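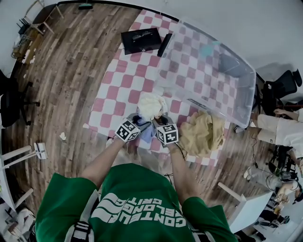 Folding and Storing Small Cloths

Residents of Dastitia House are asked to follow these steps when putting away household cloths. Questions may be directed to Loretta Ruiz-Ortega, Housekeeping Office.

1. Spread a clean mat on the floor and set a clear storage box at the far side, within reach.

2. Take one cloth at a time. Shake it out, lay it flat and smooth the corners.

3. Fold the cloth in half 2 times. Thicker cloths may be rolled.

4. Sort by color before packing. Light blue, cream and beige cloths should be kept in separate stacks.

5. Place no more than 15 cloths in each box. Damp cloths must be dried fully before the lid is closed.

Boxes are checked every October.

Revised 6/14/24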